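课程项目报告:料箱抓取工位的设备采购与预算
项目代号 Biltetar
日期:06/01/2024

一、先交代一下我在组里干什么

我们组做的是杂物料箱抓取,就是把一堆形状乱七八糟的小东西丢进一个大箱子,让机械臂一件一件拿出来。组里其他同学分别管视觉、运动规划和夹爪控制,我管钱。说"管钱"好听一点,其实就是列清单、问价格、填申请表、追快递,然后在组会上告诉大家"这个买不了"。

报告的技术部分由其他同学写,我这份只讲设备:原来打算买什么,最后买了什么,钱花在哪儿,下一轮该怎么排。写得比较啰嗦,但我觉得后面接手的同学会用得上(至少我去年很希望有人给我留一份这样的东西)。

二、起点:已经有的东西

最贵的一项不用我们出钱。KUKA 机械臂是实验室的固定资产,导师 Maureen Greenwood 老师帮我们排了使用时段,我们只需要为"臂以外的一切"做预算。第一次开会的时候大家都松了一口气,觉得臂都有了,剩下的能花几个钱?结果我把清单一列,光是线缆、固定件、备用手指、料箱、测试物品、防护板这些,就写了两页纸。

学院给的项目经费是 1484 镑,一次性拨付,超了自己想办法。我先从里面划出 200 镑当备用金,写进表格里锁死,谁来要都不给。这一步我后来特别庆幸!后面会讲到。

三、第一版预算为什么被打回来

第一版是我照着网上别人的项目抄的结构,分"硬件""软件""杂项"三栏。Greenwood 老师看完只圈了"杂项"两个字,问我里面是什么。我说夹子、胶带、扎带、玩具、牙刷之类的。她说那你把它们一样一样写出来。

我当时有点不服气,这些东西单价那么低,写出来表格难看死了。但写完以后发现,杂项加起来比我预想的高出一大截,而且其中好几样是"没有就开不了工"的。比如料箱没固定好,手指一碰箱壁箱子就跑,视觉标定全白做。一对弹簧夹的价钱连清单的零头都不到,可是缺了它,整个下午都得停。

所以第二版我改了分类方式,按"缺了会怎样"来分:

A 类:缺了就停工。料箱、固定夹、夹爪备件、线缆。
B 类:缺了能凑合,但数据质量会差。测试物品、照明、防护板。
C 类:有了更舒服。收纳盘、工具、标签纸。

批钱的顺序就按 A、B、C 来。这个办法很土,但是组会上吵架明显少了,大家想加东西,先说清楚它是哪一类就行。

四、几笔主要的支出

1. 夹爪备件和改装材料

这是最大的一块,我给了 500 镑的上限。夹爪本体是上一届留下来的,支架能用,手指磨损比较厉害。询价问了 Yeoman 和 Clarnico 两家,Yeoman 单价便宜,但是起订量高,我们根本用不完;Clarnico 贵一点,可以零买,还愿意按我们的图纸改孔位。最后选了 Clarnico。

这里有个教训:比价的时候不要只看单价那一列。我一开始在表格里用单价排序,Yeoman 稳稳排第一,我差点就下单了。后来加了一列"实际付款总额",名次马上就反过来了。运费也要算进去,Ratamthorpe 那边的仓库发货是另外收运费的,报价单最下面一行小字才写,我差点没看见。

2. 线缆和走线

线缆我严重低估了。我只算了从控制柜到法兰的直线距离,完全没考虑机械臂要转、要伸、要把手腕翻过来,线得留出弧度才不会被扯。运动规划的同学拿着我买的第一批线在臂上比划了一下,表情很复杂。只好重新买,第一批退不掉,留着给台式电源用了。

扎带也别省。走线这种事情,今天绑好了,明天改个姿态又得剪开重绑,消耗得特别快。我后来直接买了大包装,算 A 类。

3. 料箱和测试物品

料箱选的是侧壁比较高、往外斜的那种,大号,灰色。选灰色是视觉组的要求,他们说颜色鲜艳的箱子会干扰分割。测试物品则反过来,颜色、形状、反光程度越杂越好。我跟他们去逛了一圈杂货店,买玩具和日用品,收银员看我们的眼神很有意思。罐子这类东西没花钱,大家喝完饮料攒下来的,表格里单价填零。

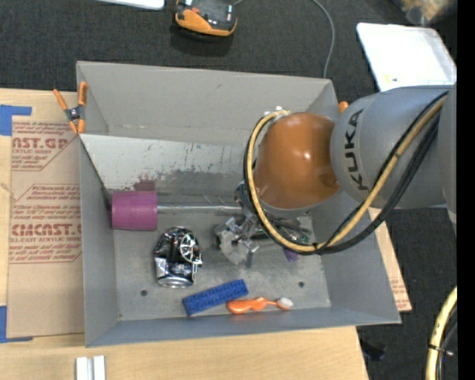 图1 料箱抓取工位。箱内有压扁的罐子、蓝色积木和紫红色圆柱等测试物品,箱沿用橙柄弹簧夹夹住,左侧是还带着保护纸的亚克力板。

从预算的角度看,测试物品最麻烦的地方是它们会坏。夹爪力度没调好的时候,一个下午就能报废好几样东西,软的变形,硬的掉漆。我建议把测试物品当成耗材,每个月固定补一次,不要当成一次性采购。我们第一版就是按一次性写的,后来补货只能从备用金里走,手续多了一倍。

4. 亚克力板

亚克力板是要做防护板和箱子旁边的挡板用的,买的是浇铸板。挤出板便宜一些,我问了做过的同学,他们的经验是浇铸的切割边缘更好处理,自己动手的话省心。保护纸先别撕!加工完再撕,我们组有位心急的同学在第一块小样上撕早了,划得像猫抓过一样,只能拿去练钻孔。

板材的尺寸要先跟加工间确认能不能上机。我买之前专门跑去量了一趟工作台,来回也就十分钟,后面少了很多麻烦。

五、备用金去哪儿了

前面说过有 200 镑备用金。大头花在三件事上:重买线缆、补测试物品、还有一次急件运费。急件那次是夹爪上的一个小零件,本身便宜得很,运费比零件贵好几倍。我在申请表上写理由的时候自己都不好意思,可是当时使用时段已经排好了,错过就得再等,等于全组白等。

我跟 Greenwood 老师讨论过这笔钱到底该不该花。她的意思是,机械臂的使用时段也是一种预算,只是表格里没有这一列。我回去就加上了这一列,叫"占用时段",单位是半天。加完以后很多决定变得容易做了:一个东西晚到会浪费几个时段,值不值得加急,看一眼就知道。

六、交货时间

价格可以砍,交货时间基本砍不动。我们清单里等得最久的一项等了 6 周,刚好是夹爪的定制件。如果重来一次,我会在项目第一周就把定制件的图纸发出去,哪怕图纸还不完美,先占上生产排期,细节在确认稿里改。

还有一点,下单的人和收货的人最好是同一个。我们有一箱东西在楼下收发室躺了好些天,快递单上写的是另一位同学的名字,他以为是我的,我以为还没到……

七、下一轮的采购计划

下一批设备打算在 July 之前定下来,按优先级排是这样:

夹爪手指再备一套(A 类)。现在只有一套在用,坏了就停。
料箱再买一个同款(A 类)。箱底已经刮得挺花的,视觉组想要一个新的做对照。
统一的照明(B 类)。这学期靠天花板的灯,反光物品的数据不太稳定。
测试物品月度补货(B 类)。写成固定支出。
带分格的收纳盒(C 类)。有余钱再说。

备用金的比例我想往上提一点,具体提多少还没跟老师谈。另外我想申请把供应商的报价单都存到组里的共享盘,这学期全在我自己的邮箱里,我请假那几天别人什么都查不到,被念叨了很久。

八、一点个人感想

刚分到这个任务的时候我挺失落的,觉得别人在玩机器人,我在玩 Excel。做到后半学期感觉不太一样了,因为每次去工位,我差不多能叫出每样东西的来历:哪个是砍过价的,哪个是加急来的,哪个买错了又换了用途。写代码的同学来问我"这个还能不能再买一个",我翻表格就能答上来,这种感觉还不错。

预算表的最终版和供应商联系方式附在报告后面,表格里黄色底纹的几行是还没结清的款项,接手的同学记得先处理。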